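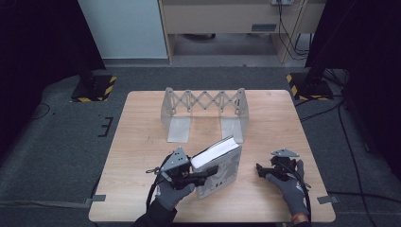 Omerović said the gauge was reading three millimeters high and had been since November, and that he would put it in writing if anyone wanted it in writing.

The duty officer at Murkidari wrote it down. She had been at the station for seven weeks and kept a notebook separate from the official log, with a ruled margin for things that had been said out loud. The official log had no field for that.

The gauge stood in a concrete well on the left bank of the Clurkik, two hundred meters above the weir. It consisted of a float, a counterweight, a steel tape and an encoder. The tape passed over a pulley, the pulley turned the encoder, and every fifteen minutes the encoder sent a number to the station and to the district office in Setberg. Next to the well, bolted to the bank, was a painted staff with black marks at every centimeter. The staff was the reference. When the two disagreed, the procedure was to believe the staff, reset the encoder and note the difference.

"Then why hasn't it been reset?" she asked.

"It has been reset," Omerović said. "It goes back."

He sat down and took off his boots. He was sixty-one. He had read the staff every morning before seven for most of his working life, and his readings were in pencil because ink ran. The encoder had been installed to replace him. The budget for removing him had not been approved in the same year, and after that the two of them had simply continued.

She opened the reset record. Khasawneh, the previous duty officer, had zeroed the encoder in November and again in the spring. Each time the difference had been entered as three millimeters, cause unknown, within tolerance. The tolerance was five. A difference within tolerance did not generate a work order, and without a work order there was no visit from Setberg.

"It's within tolerance," she said.

"Yes."

"So what do you want done?"

He considered this. "I want it to be right," he said.

She walked out to the well the next morning with the tape cutter, the level and a flashlight. The river was at 1309 millimeters on the staff, which she read with her cheek nearly on the grass, since the standing angle added error. Small waves moved the surface up and down against the mark. She took the reading for two minutes and averaged the highs and lows, as the manual required. Then she unlocked the hatch and read the encoder. It said 1312.

She went down the ladder. The well was cold and smelled of iron. The float hung level. She checked the tape for kinks by running it between finger and thumb, and found none. She checked the pulley for play and the counterweight for contact with the wall. She cleared silt from the intake pipe, although the intake was not blocked, and waited half an hour for the level in the well to settle. She read the encoder again. It said 1312.

She zeroed it against the staff and went back up. By evening Omerović's pencil and the encoder were three millimeters apart.

She reported this by telephone. The instrument section in Setberg was one man, Tipene Doolan, whose voice suggested that he was eating.

"Encoder drift," he said.

"Drift would accumulate. It goes to three and stops."

"Float lag, then."

"Lag would change sign when the river falls. I have rising and falling. It's high on both."

There was a pause, and the sound of a wrapper. "What does the staff say?"

"The staff says the encoder is wrong."

"Have you checked the staff?"

She had not checked the staff. It had not occurred to her that the staff was a thing that could be checked. She said she would call back.

There was a benchmark, a brass pin set in rock above the flood line. The station file gave its elevation and the date it had last been used, which was before she was born. She found it under moss after an hour and set up the level between the pin and the bank. Omerović held the rod for her. He held it very straight and looked across the river the whole time, at nothing she could identify.

She shot the pin, then the top of the staff, then moved the instrument and did both again. She did the subtraction on the back of the field sheet. The loop closed to less than a millimeter, a better result than she had gotten in training.

"Well?" he said.

"The staff is fine. It's where the file says it is."

He nodded and laid the rod in the grass.

"So it's the machine," he said.

"I don't know. Would you read it for me? Now, the way you do it in the morning."

He went down the three steps to the water, put one hand on the rail and bent forward from the waist. He read 1309. She lay down in the grass beside him and read 1312. They stayed as they were for some time. Then she asked him to close his left eye, and he read 1309 again, and she asked him to close the right one, and he did not answer.

"Blagoje," she said.

"The light is on the water," he said.

She got up and brushed off her sleeves. The light was on the water. It was also true that her own first reading had been 1309, and she thought about that while she folded the tripod. She had gone out that morning with his number already in her margin. He had called it through the kitchen door, as he did every day, while she was looking for the flashlight.

After each reset she had set the encoder to the staff, and each time she had read the staff after hearing him read it. Khasawneh had presumably done the same. The encoder had been made low by three millimeters, twice in his time and once in hers. What she could not account for was how it had gone back. A wrong zero should have stayed wrong, and agreed with Omerović indefinitely.

She looked through the hatch record that night. The hatch had a contact switch that logged each opening to the minute. It had been opened by her that morning, as expected. It had been opened again at ten past four in the afternoon, for six minutes, while she was on the telephone about an unrelated matter. In November it had been opened by Khasawneh, and then again on the same day at dusk. The spring record had the same pair.

Omerović was at the table with the pencil log in front of him. There were two keys to the hatch. One hung by the door.

"You put it back," she said.

"I used the boy's glasses," he said. "My sister's boy. He left them here. With the glasses it was three higher, so I set it to that." He turned the pencil over. "I said it in November. I said the two don't agree. He wrote that it was within tolerance."

"You said the gauge was high."

"Yes. Well."

She sat down across from him. The correct action was to enter the cause, annotate his series back to the last independent check and forward the whole to Setberg, where it would produce a work order after all. The form had a field for the cause that held forty characters. She tried several versions of it on scrap paper – "observer error" fit easily, and so did "parallax" – and put none of them in.

"Where are the glasses now?" she asked.

He took them out of his shirt pocket. One arm was mended with fishing line.

"Wear them tomorrow," she said. "Read it out there and write it down. Don't tell me what it is until I've been."

In the morning she waited in the kitchen until she heard his boots on the step. He came in, hung up his coat, closed the log and put his hand flat on the cover. She took the flashlight and went out. The river had dropped overnight and left a dark band on the concrete, and she lay down in the wet grass and waited for the waves to settle.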